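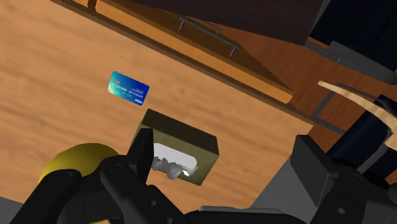
How to put on a small robot demo for visitors

I ran the simulator table at the Wurkura open day in June, and since then a few of you have asked how I set it up. It's not hard, but I got plenty wrong on my first go, so here's my way of doing it.

Start with the task. I use a tabletop with everyday things on it, a bank card and a tissue box in particular, because people know what those are before you've opened your mouth. Morenike Idahosa wanted gears and brackets (she always does!) and I talked her out of it.

Next, pick your view. I put the gripper's own view on the big screen, with the fingers at the bottom, so visitors are looking down at the table more or less as the robot would. Children get this straight away. Adults tend to ask where the robot is, so point at the black fingers and carry on.

Then save your starting layout and give it a name you'll remember. Mine was called Etier. Reset to it after every visitor, even if the last one hardly touched anything. I skipped this before lunch and spent ages hunting for the card.

Let each person have 3 tries, and go slowly on the first. Say out loud which way the fingers are about to move. If they want to grab the tissue box, get them to line up with its sides before closing, and remind them they can open the fingers again and back off.

We had 149 people through by four o'clock, and Ifeoma Bashir did the last hour on her own while I found some tea. Next time I'd bring a second controller and a much longer extension lead.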